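把手借给机器：访 Senyo Asante 谈叠衣服的示教

采访是下午四点开始的，在 Grandstead 的二楼。Senyo Asante 迟到了几分钟，他说刚才在和同事争论一件上衣应该先抓哪个角。他在这里负责示教数据，就是由人把一件家务做给机器看，一次一次地做，再用记录下来的动作去训练模型。他来这里以前，在 Dorkitz 做过两年的遥控操作，那时教的是往箱子里放零件。

我是学语言出身的，对机器人懂得不多，所以请他尽量用普通的话来讲。下面的内容按我的录音整理，有些地方我把顺序调整了，意思没有改动。 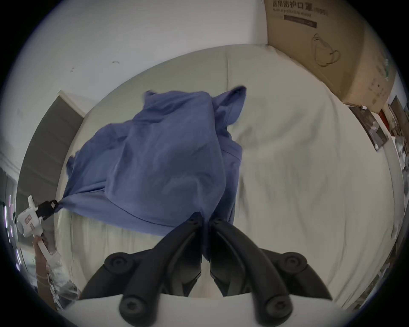
本页最后修改：九月

我先问他，为什么选衣服。Asante 说，零件是硬的，你放下去它就在那里，衣服不一样。“同一件衣服，你提起来两次，两次的形状都不同。对人来说这不算困难，因为我们从小就和布打交道。可是你让一个人说清楚他是怎么叠的，他多半说不清楚。所以我们不让他说，让他做。”

他们采用的办法是手持夹爪。操作的人两只手各握一个，直接去夹衣服，不经过机器人的手臂。我问这和他以前的遥控操作相比怎么样。他想了一会儿。

“在 Dorkitz 的时候，我坐在操作台前面，用两个手柄控制两条手臂。手臂比我的手慢，我得等它。等的时间长了，人就会变得特别小心，动作也就不自然了。后来我们看那时候的记录，里面有很多停顿。机器学会了什么呢？它学会了停顿。”

他笑着说，那个模型每次抓零件以前都要在空中停一下，好像在考虑什么问题。同事们以为是程序有错误，查了好几天。其实是他自己的习惯，他抓东西以前喜欢先对准一下。

用手持夹爪，这个问题轻得多，可是也带来另外的麻烦。遥控的时候，手臂到不了的地方你就是到不了；拿在手里的时候，人的身体会帮忙，会弯腰，会转身，会往前走半步。Asante 说，新来的人最常犯的错误就在这里。“他做得很漂亮，可是那个动作没有一台机器能照着做，因为他的手腕转到了一个很奇怪的角度。这样的记录我们只好删掉。”

我请他讲一讲示教一件上衣的过程。他讲得很细，我只写下主要的部分。第一步是把衣服提起来，找到可以夹的地方；第二步是把它摊在床上；然后两边夹住，往中间折。他认为第二步最重要。“很多人急着折。可是如果没有摊平，后面折得再好也没有用。我对他们说，你要把一半的时间给摊平。”

那么夹哪里呢？这就是他和同事争论的问题。他主张夹角，因为角容易找，夹住以后布会自己垂下来，哪边重哪边轻，一看就知道。他的同事主张夹边，理由是夹角会把布拧成一条，摊开的时候还要多做一个动作。我问最后谁赢了。他说两种都录，让结果来决定，不过目前他还是觉得自己对。

“夹爪没有手指那么聪明，”他接着说，“手指可以捻一捻，知道捏住的是一层还是两层。夹爪不知道。所以操作的人拿着夹爪，心里要忘记自己有手指。这个话说起来容易，要练习 some 时间，不，要练习相当长的时间。”他说话时常常把几种语言混在一起，这一句我照原样保留了。

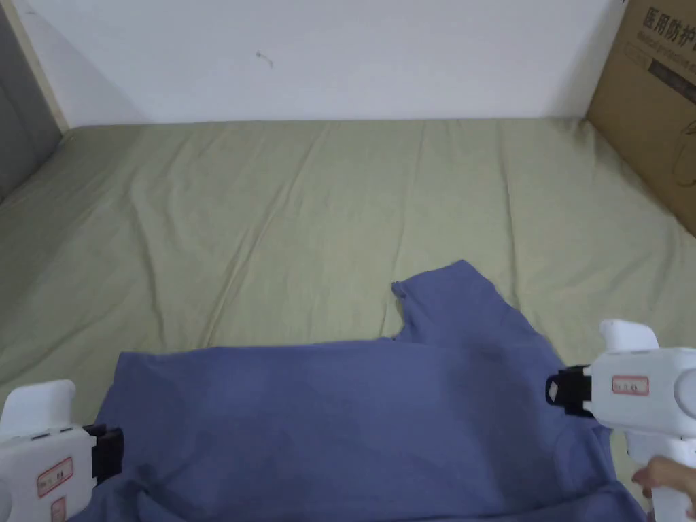
关于数量和质量

谈到这里，我问了一个外行都会问的问题：一件衣服要做多少遍才够？

Asante 说没有固定的答案。他们这一批的目标是1,000次示教，到我去的那天完成了375次，都是上衣。按他的估计，大约有70次要重做。我觉得这个比例很高，他却不这样看。

“重做的那些，也不全是失败。失败的我反而想留下一部分。比如夹空了，衣服滑下去了，人很自然地再去夹一次，这种记录很有价值，机器将来也会夹空，它得知道夹空以后怎么办。我要删的是犹豫的那种。人站在那里，夹着布，不知道往哪边去。这种东西你给机器看，它也不知道往哪边去。”

我问他怎样分辨犹豫和小心。他承认这很难，有时候两个人看同一段记录，意见也不一样。他们试过写一份规则，写到第4页就停下来了，因为例外的情况比规则还多。现在的做法是，每个操作的人先看自己的记录，自己说哪一段不满意。他发现人对自己的手是很诚实的。

在这个问题上，他提到了和 MacBrayne 的合作。对方负责训练模型，起初只要求数量，后来送来的意见里渐渐多了关于动作的内容，比如折到一半时不要换手的位置，比如放开以前先往下压一压。Asante 把这些意见打印出来，贴在门后面。他说有一条他很不同意，但是也贴了。

操作的人会不会累？他说会，而且累的地方和想的不一样。手臂倒还好，累的是注意力。叠衣服本来是可以一边听广播一边做的事情，示教的时候却不可以。“你在家里叠衣服，是不看自己的手的。到了这里，你开始看了，一看就不会叠了。我第一个星期就是这样，像忘记了怎么走路的人。”

所以他规定做一阵子就要休息，休息的时候不许叠别的东西。我问有没有人真的在休息的时候叠别的东西。他说有，就是他。

换一个房间以后

这些记录最后要用在 Fosia 上，那是他们正在准备的一台双臂机器。我去的时候没有看到它运行，Asante 也不愿意多谈，只说上衣里面它对短袖的处理比较稳定，长袖还不行，袖子常常被压在下面。

他更愿意谈的是房间。床的高度，床单的颜色，墙边放着什么，他认为都会影响结果。如果所有的示教都在同一张床上做，机器就会以为世界上只有这一张床。下一步他想找几个普通的家庭，把夹爪带过去，在人家的卧室里做。他特别强调不要事先收拾。“收拾好了就没有意义了。机器将来去的地方，不会为它收拾的。”

我问，衣服也要换吗？当然要换，他回答，厚的，薄的，有扣子的，洗了很多次已经没有形状的。他最怕的是毛衣，还有一种很滑的运动衣，提起来就往下流，像水一样。他自己在家里也不叠那种衣服，直接挂起来。

临走以前，他让我也试一试。我两手握着夹爪，夹了三次才夹住衣角，提起来以后不知道应该往哪边放。他在旁边看着，没有帮忙，过了一会儿才说，这一段就属于要删的那种。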